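Skerevo
Floor vibration and building noise measurement

Home | Services | About us | Reports and formats | Contact

About us

Skerevo measures vibration and low-frequency noise in occupied buildings. The work is carried out for building owners, structural engineers, architects, and tenants who operate equipment that is sensitive to floor movement. We measure, analyze, and report. We do not sell isolation products, and we do not take a commission from companies that do.

The company was set up by Ladi Ibrahim and Niilo Heiskanen, who had previously worked on opposite sides of the same kind of dispute: Ladi for a structural engineering practice, Niilo for a supplier of laboratory balances. In both jobs the argument was usually about whose measurement to believe. The sensor had been placed in a different spot, the averaging time was different, or the results had been plotted in units the other party did not use. Most of our procedures go back to that problem.

What we measure

Floor vibration is reported as velocity in one-third octave bands, with acceleration available on request. The standard survey covers three axes at each position. Vertical motion normally governs on suspended floors, but horizontal motion matters on upper stories and near elevator shafts, and we record it whether or not it was asked for.

Noise is measured with the same time base as vibration, so that an event in one record can be found in the other. A rooftop fan with a worn bearing will often appear in both. A truck crossing a joint in the street will usually appear in the vibration record first.

Typical assignments include:

Baseline surveys of vacant space before a lease is signed
Verification against a published vibration criterion after fit-out
Long-term monitoring beside construction or demolition work
Footfall response of existing floors
Tracing of intermittent hum, rattle, or tonal noise
Review of reports prepared by others

We do not carry out blasting surveys, workplace hearing assessments, or machine condition monitoring under contract. Inquiries of that kind are referred elsewhere.

How a survey is done

Each job starts with drawings. We ask for the structural plan of the floor concerned, the plan of the floor below, and the mechanical layout if one exists. Column lines and beam spans are marked up before anyone visits, and measurement positions are chosen from them. Midspan positions give the highest response in most bays. Positions near columns are included for comparison.

The default recording period for an occupied building is 24 hours. Shorter periods are offered for single questions, such as whether a particular pump can be felt in a particular room, but a short record does not show what the building does when the night ventilation setting comes on, and it misses deliveries. Where street or rail traffic is the concern, the period is extended.

Sensors are fixed directly to the structural floor where we can reach it. Carpet, resilient underlay, and raised access flooring all alter the result. If a floor finish cannot be lifted, the sensor stands on a three-point plate of known mass, and the report says so next to the affected values. Readings taken on furniture or on equipment frames are kept in a separate table, under a separate heading, and are never compared with floor criteria.

Equipment supports are noted during the visit. A floor can meet its criterion comfortably while the thing standing on it moves a good deal more, usually through a horizontal rocking mode of the legs. Foot type, leg arrangement, and contact with adjacent walls or casework are recorded on the position sheet. The same sheet has a space for anything that could rattle.

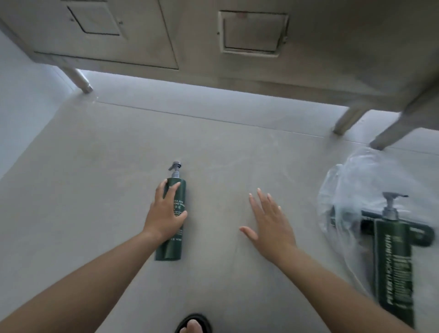
Recessed panels on the underside, with legs extending toward a light gray floor.

Footfall tests use a walker of recorded weight following a marked path at a set pace, timed by a metronome. The pace is swept through the normal walking range, and the path is walked in both directions. We use our own staff for this. The results are given for each pace separately, and the pace that produces the largest response is identified in the summary.

Analysis and reporting

Raw data are copied to two separate drives before the crew leaves the site. Processing is done in-house with Esier, a set of analysis routines that Niilo wrote and still maintains. Esier reads the recorder files, applies the calibration constants from the day of the survey, and produces the band spectra, the percentile levels, and the event list. It does not make decisions about which events to exclude. An engineer does that, and each exclusion is listed in an appendix with its time and the reason for it.

Reports follow a fixed order: question, conclusion, positions, method, results, uncertainty, appendices. The conclusion comes near the front because clients kept turning to the back to look for it. Where the data do not support a firm answer, the conclusion states what additional measurement would be needed and what it would be expected to settle.

Units are metric, with US customary equivalents in parentheses. Plots use the same axis limits throughout a report, including for positions where the levels are low and the curve sits near the bottom of the page. Clients sometimes ask us to rescale these. We will supply a rescaled plot as a separate file, marked as such.

Draft reports are checked by the partner who was not on site. The checker works from the raw files and repeats the analysis for at least one position chosen without consulting the author. Differences are resolved before issue and the check is recorded on the second page.

Instruments and calibration

Our recorders and accelerometers are held in matched sets. Each set travels with its own cables, and cables are not exchanged between sets. The channels are checked on a handheld shaker before and after every survey. If the two checks differ by more than the tolerance in our quality manual, the channel is rejected and the position is measured again at our expense.

Laboratory calibration is done by an outside provider on a fixed cycle. Certificates are included with every report as a matter of course. The noise floor of each channel is measured in our basement on a concrete block that sits on grade, and the resulting curve is printed as a dashed line on the low-level plots. For the stricter criteria this line matters – a reading that lies on it tells you about the instrument and nothing about the building.

The Kazemi study

Part of our time goes to work that is not billed. The largest piece so far is the Kazemi study, named after the building where it began, a former textile warehouse converted to offices and light laboratory space. The owner gave us access to the timber and concrete composite floors before, during, and after the conversion. We measured natural frequency and damping at each stage, first on the bare structure, then with partitions, and finally with furniture and occupants in place.

The data set now covers 84 floor bays, including bays in other converted buildings that were added later. Damping values are the main interest. Design guidance gives a single figure for a furnished office floor, and the spread we found was wide enough that we now recommend measuring an existing floor in place before strengthening is designed. A summary of the data is available by email. The names of the later buildings have been removed from it at the request of their owners.

Drorkelent

Drorkelent is our long-term monitoring service. It uses fixed sensors, a logger in a locked enclosure, and a daily summary sent to a list of recipients agreed at the start. Alert levels are set in writing by the project engineer. We advise on them but will not set them alone, and we will not change them during a project without the signature of every party on the list.

Almost all Drorkelent installations are beside construction sites. The others are in buildings with long-running complaints, where the source is present only under certain wind, temperature, or operating conditions and a visit of ordinary length would be unlikely to catch it.

People

Ladi Ibrahim handles structural questions, footfall assessments, and monitoring projects. He is the first contact for engineers and contractors.

Niilo Heiskanen handles instrumentation, noise, and sensitive equipment. He also runs the calibration records and answers questions about file formats, of which there are many.

Field technicians are employed directly and work on both sides of the business. We take one trainee each September. The trainee spends the first months on position sheets and cable checks and then moves on to supervised surveys.

Independence

Skerevo is owned by its two partners. We accept instructions from either party in a dispute, but not from both, and we will not measure a floor that either partner had a hand in designing. Where a client asks for a product recommendation, we give the performance that would be needed, in terms of natural frequency and damping, and leave the selection to the designer.

Getting in touch

For a quotation, please send the address of the building, the floor level, the drawings you have, and a short statement of what you need to know. If a criterion has been specified, include the wording as it appears in the contract. The office is staffed from 8:00 a.m. Night access to sites can be arranged and is charged at the ordinary rate.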